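Chapter 2
Clay Bodies and Shrinkage

2.1 Why a pot comes out smaller than it went in

A pot made on the wheel or in a mold is larger than the pot that comes out of the kiln. The loss in size is called shrinkage, and it takes place in two stages. The first is drying, when water between the clay particles leaves and the particles move closer together. The second is firing, when the particles begin to fuse and the gaps between them close. A potter who wants a mug of a given height must know the sum of both stages before the first piece is made.

Drying shrinkage depends mostly on particle size. Fine clays hold more water and shrink more. Coarse clays, and clays with sand or crushed fired clay added, shrink less. Added crushed clay is called grog. It has been fired once and gives up very little size the second time, so it acts as a kind of skeleton inside the body.

Firing shrinkage depends on the top temperature and on how long the kiln stays there. Up to 500 degrees Celsius the change in length is small for most bodies. Above that point the clay loses the water that is bound into its crystals, and later, at a much higher heat, glass begins to form. Most of the firing shrinkage belongs to this last part of the climb.

2.2 Shape and uneven shrinkage

A body does not shrink by the same amount at every point unless it dries at the same rate at every point. Thin parts dry first. Edges dry before walls, and walls dry before the base. In a mug the trouble spots are the rim, the join between wall and base, and the two places where the handle meets the wall. A handle is exposed to air on all sides and will pull against the wet wall behind it if the piece is left uncovered.
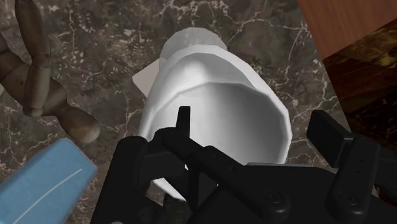 Figure 2.1 White mug on its side, with the thick rim and the inside of the wall in view.

The thickness of the rim is a design choice with a cost on each side. A thick rim resists chips and holds its round shape in the kiln. It also dries more slowly than a thin one -- a help when the wall below it is thick as well, and a source of strain when the wall is thin. The usual rule is to keep any change in thickness gradual.

Dzintra Paju, in her shop notes for the Fekthorpe pottery, treats the handle as a separate body with its own drying schedule. Her method is to attach it while the wall and the handle have the same water content, then wrap the joins and leave the rest of the mug open. The Paulauskas method, described in Section 2.5, wraps the whole piece and is slower.

2.3 Measuring shrinkage

Linear shrinkage is found with a test bar. Two marks are cut into the wet clay at a known distance, and the distance is measured again after drying and after firing. The loss is divided by the wet length and given as a percent. The dry length is sometimes used as the base for the firing stage, so a reader who compares tables from two suppliers should check which length was used.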